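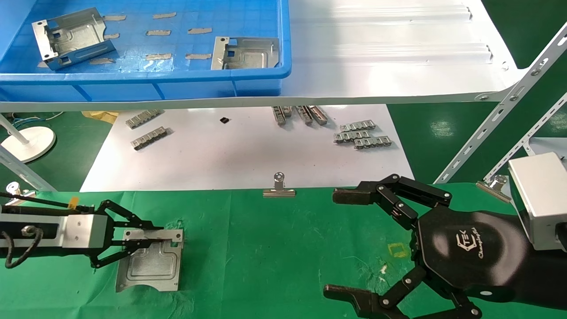
Setting up a bench for a rented two-arm parts handler

Workshop tips, bench and storage section. Dec 7, 2022

The Katico bench service rents out a two-arm handling unit by the month, with a setup visit and a phone line. It is aimed at small shops that sort, turn and tray light sheet-metal parts. We had one from September on, at the Wirnton shop, working through brackets, link strips and short rail pieces. The tips below cover the bench and the trays. Programming is handled by the service and is left out.

Work surface

Cover the bench. Bare steel or melamine lets a thin plate slide when the fingers close on it, and the flange ends up a few millimeters away from where it was. A plain woven cloth in a dark, flat color gives enough drag and cuts glare from bright metal. Green and dark gray both worked. White was poor with galvanized parts.

Pull the cloth over the far edge and hold it with binder clips. Large ones, handles folded up, grip a bench top up to 20 mm thick. Put them outside the reach of the elbows. Iron the cloth before fitting. A wrinkle under a flat bracket tips it just enough to spoil a pinch on the upper flange.

Small squares of colored tape or stitching make good position marks on cloth. Pen marks fade after the second wash. Keep the marks small, or the unit's vision will treat them as parts.

Trays

Shallow plastic trays with a rim are better than deep bins. The wrist needs room to tilt, and a deep wall takes that away. The service sells its own tray, but any rigid one of similar depth will do.

Short strips of masking tape on the tray floor stop brackets from skating when they are set down. Press the tape flat with a thumbnail, especially the ends. Replace it when it picks up oil – a lifted corner will catch on a cutout and drag the part.

Do not stack brackets with embossed panels. They nest, and the fingers come up with two.

Shelves and small parts

Set the tray shelf beyond the far edge of the bench, with its lip clear of the clips. Perforated angle is convenient for the frame, as the height can be changed one slot at a time. Tighten every bolt again after the first week.

Lay chain-type link strips out singly on a white sheet, with a gap between them. Strips that touch get hooked together. Parts not in use that day go back in the cabinet.

Which hand to rent

The unit can be ordered with a parallel gripper on both arms, or with a gripper on one and a multi-fingered hand on the other. For flat brackets the parallel gripper does nearly all the work. The fingered hand is useful for steadying an odd shape and for turning a part over, and it needs more care: wipe the finger pads at the end of each shift and check the joints for swarf.

Kavanagh rents a single-arm unit for less. It suits shops that only move parts from one tray to another. It cannot turn a bracket without a fixture.

Cost and time

The two-arm rental was 1580 a month, plus 400 for the setup visit. A second visit, needed when we moved the bench, was another 500. The setup sheet says to allow half a day. Ours took a full one, mostly spent on shelf height.

In the longest run between stops the unit handled 117 brackets. It stopped on a bent end tab, and the stop was correct.

Cables

Route cables down the side of the arm with a loop that allows full travel, then along the floor behind the table. Tape on the arm is fine as a marker but should not carry a cable's weight. Use a proper tie.

Notes from readers

Bülent Keskin writes that felt-backed cloth from Sakberg lies flatter than the plain kind and does not need ironing. We have tried one piece. It lies flat, but it holds filings and has to be vacuumed – shaking it out is not enough.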